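Filed under: Shared Shop > Arms & Grippers > FAQ

Dekholm arm build: frequently asked questions

These answers cover the tabletop arm on the back bench of the Dekholm workshop, including the gripper, the wrist camera and the cloth-handling runs. Arturo Gentile maintains the mechanical side and Leidy Espinoza maintains the software. Last revised in May.

What is the arm used for?

Mostly cloth. The original plan was a parts sorter for the fastener bins, and that code is still in the repository under "old", but it has no maintainer. The current work is picking up towels and napkins by an edge or corner and laying them down folded.

Can I build the same one at home?

Yes. The base plate needs a bench that doesn't flex. Driss Saber built a second copy on a kitchen table and had to add a steel plate underneath before the repeatability was usable. Everything else can be done with a printer, a soldering iron and a set of metric hex keys.

Which files do I print?

Use the folder named "fingers_c". Versions a and b have solid walls and do not bend enough to follow fabric against a flat surface. Print both fingers in the same orientation, tip pointing up, and do not scale them. The pads are separate parts.

What infill do the fingers need?

100 percent. The lattice already removes most of the material, and sparse infill in the ribs leads to cracks at the inner corners.

Why are my pads slipping?

In order of likelihood: the pad is mounted upside down, the screws have backed out, or the rubber has picked up lint. The teeth should mesh with the opposite pad when the gripper closes on nothing. Clean with isopropyl alcohol and a lint-free wipe. Do not sand the pads.

What is the grip limit set to?

60, in the driver's own units, which are a percentage of maximum servo current. Terry cloth can take more. Thin cotton can't be pulled free above that value without dragging the weave. If you change the limit, put it back before you leave the bench or write the new value on the card.

The controller reports error 3876. What does that mean?

Supply voltage dropped during a move. Check the barrel connector first, then the splice behind the emergency stop. The Inance supply that came with the first kit sags under load and should be replaced. Clearing the error without finding the cause will bring it back on the next fast move.

Is the wrist camera required?

Not for teleoperation. It is required for the edge finder, which does not use the overhead camera at all. Mount it so that both fingertips stay in view at every opening width. If only one is visible, the bracket is rotated on the flange.

How often should I calibrate?

After any change to the bracket, the fingers or the wrist joint, and after any collision. Calibration takes a printed checkerboard and 60 captures. Ferdinand Nägeli wrote a script that rejects blurred captures on its own; run it with the flag "strict".

How do I set up a towel for an edge pick?

Lay the towel so that a folded edge runs toward the gripper, with the loose layers on the far side. Bring the open fingers in until the edge points into the gap between the pads. Lower until the fingertips just touch the surface, back off one step, then close.

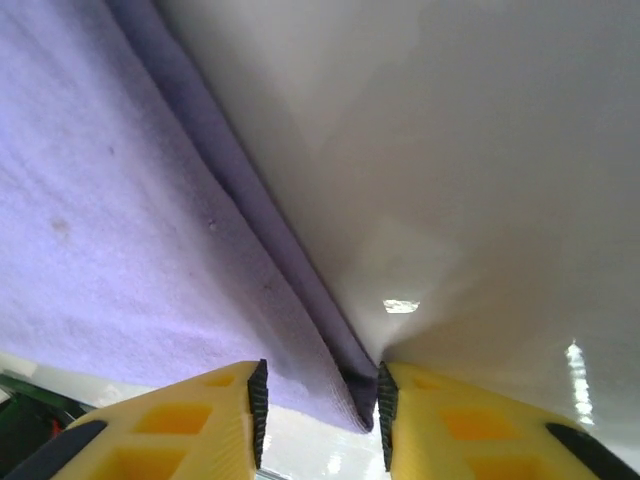

Wrist camera view: folded edge of a lavender towel leading down to the gap between the finger pads.

Does the surface matter?

Yes. Glossy surfaces return highlights that the edge finder can take for fabric, particularly with white or pale cloth. Raise the saturation threshold for colored towels. For white towels, use the gray felt mat.

Do stains or marks on the cloth cause trouble?

Not for edge picks, which use the outline and the shading along the fold. Corner picks can lock onto a dark mark. Turn the cloth over or mask the region in the config file.

Can I use the Nermont gripper in place of the printed one?

It bolts on with the adapter from the Koutsoukos drawing set. The fingers are rigid, so the touch-and-back-off step has to be replaced with a measured height. Rosalba Testa has a working config, but it has not been merged.

Who can run the arm unattended?

No member can. One person stays within reach of the stop button whenever the servos are powered. The bench closes to powered work at 10 p.m.

Where do I report a broken part?

On the sheet taped inside the cabinet door, with the part name and what it was doing when it failed. Leave the broken part in the tray.

Questions about this page: ask at the Dekholm front desk | Back to top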